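Quick bit of news from our end of town, and it's good news for once: the Jibrin Road library is staying open on winter evenings after all! I got the email just before tea and had to read it twice.

If you missed the earlier posts, the council wanted to shut the doors at 4 every afternoon from November, which would have finished off the homework club, the Zurnimo reading group (my lot – we're on our third Herum novel and still arguing about the second) and pretty much anyone who works normal hours. A petition went round and got 2791 signatures, mine included, and I'm told one family signed it on the bonnet of a car in the rain.

Chinyere Ojo, who started the petition, rang me while she was cooking, so I got the whole story over the sound of onions. She'd gone into the meeting expecting to be told there was no money, and there isn't much, but the heating bill had come in lower than they'd planned for and that was enough to keep the lights on until 7 in the evening. "I had a four-page speech," she told me, "and I read out half of one page. I'm a bit cross about it, to be fair."

The reading room gets a small makeover too. New chairs (please, please), a proper shelf for large print, and the local history boxes are coming back from the store at Grusen, where they've been sitting since the roof leaked. There are 228 of them and they all need sorting, so expect a call for help with that.

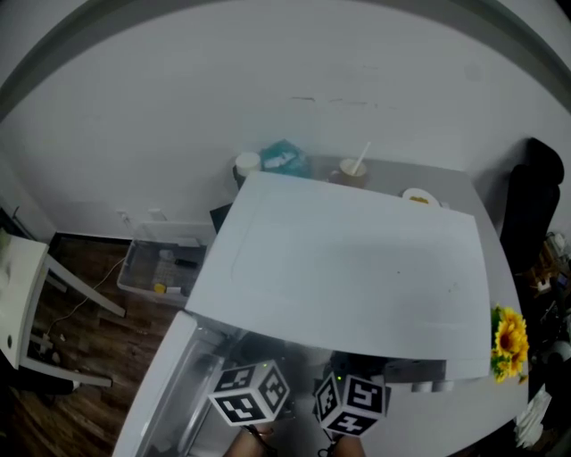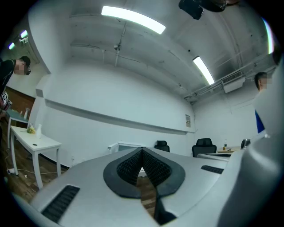
Plain white walls and plenty to be getting on with.

## What changes and when

The new hours start in November and run to the end of March. Mornings stay as they are. The homework club keeps its usual slot, and Oluwaseun Ekpo is bringing back the chess evenings, which I'm very happy about even though I lose to children at them.

The late opening will be self-service after five, so get your card and PIN sorted beforehand – if yours has run out, the front desk can renew it while you wait. Reserved books will be on the trolley by the door and you can return things through the wall slot as before.

One thing still up in the air is the café corner. Chinyere thinks it'll be a kettle and an honesty box to begin with, and I've already offered a tin of shortbread. If you've got a spare kettle that doesn't leak, drop her a line through the library's front desk.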